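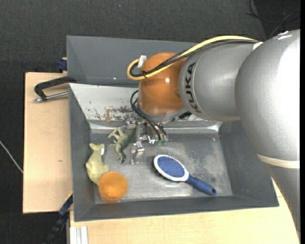
Were Dinosaurs Really Green?

Look in any toy box and the dinosaurs are mostly green. Books and cartoons like green too. So how does anyone know?

Mostly, they don't. When a dinosaur died, its skin usually rotted away long before the bones turned to stone. Bones don't tell you what color the outside was. For a very long time, artists just guessed. Lizards and crocodiles are often green or brown, so dinosaurs got painted that way. Then other artists copied the first ones.

Is a guess still a guess if everybody repeats it? Yes, it is.

There are a few real clues. Some small dinosaurs had feathers, and a few of those feathers left tiny shapes in the rock called melanosomes. In living birds, the shape of a melanosome goes along with certain colors. By comparing them, scientists worked out that one little dinosaur, Sinosauropteryx, probably had a stripy tail in ginger and white - no green at all.

But be careful with that word "probably." Melanosomes can change shape after being squashed in rock, and some colors don't come from melanosomes in the first place.

Next time a book shows you a purple T. rex or a green one, ask what the artist had to go on. Try it on your museum guide, too.

Written by Eusebio Villanueva for Prestness Kids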